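Interconnected smoke alarms, wired or wireless? (old house)

Forum: Home Safety > Alarms and Detectors

mudroom_mike
Started 25 March 2021

Hi all, we bought a 1950s ranch with one sad smoke alarm in the hallway and I want to do it right this time. I've been going back and forth between hardwired ones (electrician quoted me $881, which made my eyes water) and the wireless Vastley units that talk to each other over radio. Three bedrooms, a basement with the furnace, attached garage. If the furnace catches fire at 2 am I want the one over my bed to scream. Do the wireless ones really do that?

Shireen Visser
Yes they do. I've had the Vastleys since we redid the kitchen and when the toast goes, the WHOLE house goes, basement included (my teenager loves this). Pairing them was fiddly, you have to hold the button on the first one until it blinks and then run to the next one with it. Do it at the kitchen table before you put them on the ceiling. I did not do it at the kitchen table.

tallpine600
I'd pay the electrician. Wireless is fine until somebody pulls the battery out of one because it chirped, and then you've got a hole in the system. Hardwired with battery backup, done, forget it.

mudroom_mike
Fair, but the Vastleys have sealed batteries, so there's nothing to pull out. You just replace the whole thing when it's old. Or is that a gimmick?

tallpine600
Not a gimmick. I still don't love it. People take the whole alarm down and stick it in a drawer, I've seen it at my own brother's place. Also check your local code, because if you pull a permit for anything else they may make you hardwire anyway. Ours did when we finished the basement.

gracklefan
Popping in with a different question for Mike: is there a CO alarm anywhere in that house?? Attached garage plus a furnace, I'd sort that out before anything else. We have a Nel combo unit outside the bedrooms and a plain CO one at the bottom of the basement stairs.

mudroom_mike
There is not. Ordering one tonight, thank you.

Shireen Visser
Good call from grackle. One thing on placement, don't put a smoke alarm right next to the furnace or in the kitchen itself or you'll hate your life. Read the leaflet for the distances, they're in there, tiny print. And skip the garage, exhaust and dust set them off. There are heat alarms for that. Herkska makes one but I don't know if it pairs with the Vastleys, I'd guess not.

cludow_convert
It doesn't. Brands mostly won't talk to each other, and I learned that the expensive way, $200 worth of Herkska sitting in my closet. I ended up going all Cludow, heat alarm for the garage included, and I've been happy with them. Slightly ugly. The test button is big enough to hit with a broom handle, and that's worth a lot when you're short like me.

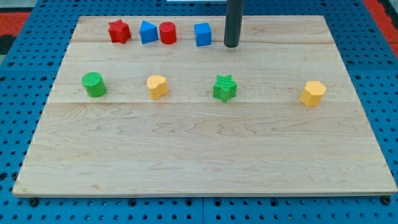 Other thing I'd say is to test them with the bedroom doors shut. I did mine with everything open and felt very smart, then in November I tried it again with the doors closed and the hall one was barely a mumble from my daughter's bed. So I added one inside each bedroom. I know that's what the instructions say to do in the first place, don't start.

tallpine600
See, that's my point, inside every bedroom is what you want anyway, and an electrician would have told you that on day one.

cludow_convert
An electrician would have told me that for a lot more money, haha. But yes, okay.

gracklefan
Can I ask how old your wired ones are, tallpine? The hardwired ones have to be replaced too, it's not only the battery kind. My parents had theirs up so long they'd gone yellow.

tallpine600
...I'm going to go look at the date on the back.

mudroom_mike
Update, I think I'm going wireless for now and I'll hardwire if we ever open up the ceilings. One in each bedroom, one in the hall, one in the basement, plus CO. Still deciding between Vastley and Cludow. Does the Cludow base fit over an old round junction box? There's an ugly hole where the hall one was.

cludow_convert
Mine covered it with a bit to spare, but measure yours first. If it still shows you can get a trim ring at the hardware store. Just turn the breaker off before you go poking around up there, and cap those old wires properly!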